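New hires at Wistside spend their mornings teaching grippers to tidy up

I figured my visit to Wistside would be loud. I've covered the packing business in Lirkcombe long enough to expect forklifts beeping and somebody yelling over a conveyor, so I had earplugs in my jacket. I never took them out. The room I was sent to on Monday is upstairs from the packing floor, and the loudest thing in it was the coffee machine.

Wistside packs and ships small household goods (brushes, hooks, soap dishes, that kind of thing), and since August it has been moving people off the line for part of the day to work on what everybody there calls "the demos." You hold a gripper in each hand, you pick something up, you put it where it goes, and you do it again. The recordings go to Narkon, the company supplying the arms that Wistside wants on its sorting line next year. The arms are supposed to learn from the people who already know the job.

So far 12 packers have signed up, and they work in pairs, two hours at a stretch, then back downstairs. The pay is the same as on the line. That's a sore spot, and I'll get to it.

Raymonde Dhillon has been packing at Wistside for nine years and was one of the first to try it. She let me sit next to her through a whole morning, which was generous, because I asked a lot of questions and at one point I put my elbow on her notes.

"The first day I was terrible," she told me. "I've picked up I don't know how many brushes in my life and suddenly I couldn't get one off a hook. You have no fingertips. You have to look at everything."

She's quick now! She lines up on the handle, closes, lifts, and is already thinking about the next one. The target for a shift is 300 good takes, and a take gets thrown out if the item slips or if you stop halfway to scratch your nose (she says this is harder than the brushes).

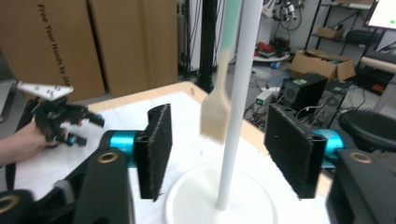 A brush with a mint-green handle hangs beside a white stand, between the fuzzy black pads of one gripper, with a second hand-held gripper coming in from the left.

I had a turn too, and I'd like it on record that I got eight in a row before I dropped one. What surprised me was how tired my forearms were afterward. Raymonde laughed and said everybody says that. A few of the packers asked for shorter sessions early on, and the company did cut them from three hours to two.

People like the sitting down. That came up in every conversation I had. The line means standing on concrete all day, and Raymonde's knees have opinions about that. She also likes being asked things. When the Narkon people come by they want to know why she grabs a handle low instead of high, or why she turns a soap dish before she sets it down. "Nine years and that was the first time anybody wanted to know," she said.

What people don't like is not knowing what happens next. Wistside says no packing jobs will be cut when the arms arrive, and that the people on demos will get first pick of the jobs looking after them. I asked to see that in writing and was told it's being drafted. Two packers, who didn't want their names used, said they'd held off signing up until they could read it. They also think demo work ought to pay more than line work. "If I'm the teacher, pay me like the teacher," one of them said.

The plant manager's office told me pay is "under review" and wouldn't give me a date.

There's a bit of neighborly pressure in all this. Doucette, across the river, put in automatic sorting a couple of years ago without asking its packers much of anything, and plenty of people at Wistside have family who used to work there. Raymonde's cousin was one of them. She brought it up herself, while she was flexing her hands between sets.

"I'd rather be in the room," she said. Then she checked the time, picked her grippers back up and told me to watch my elbow.

Wistside expects to keep the demos going through the winter. The next sign-up sheet goes up in the break room at the end of the month, and a meeting about pay is planned for the same week.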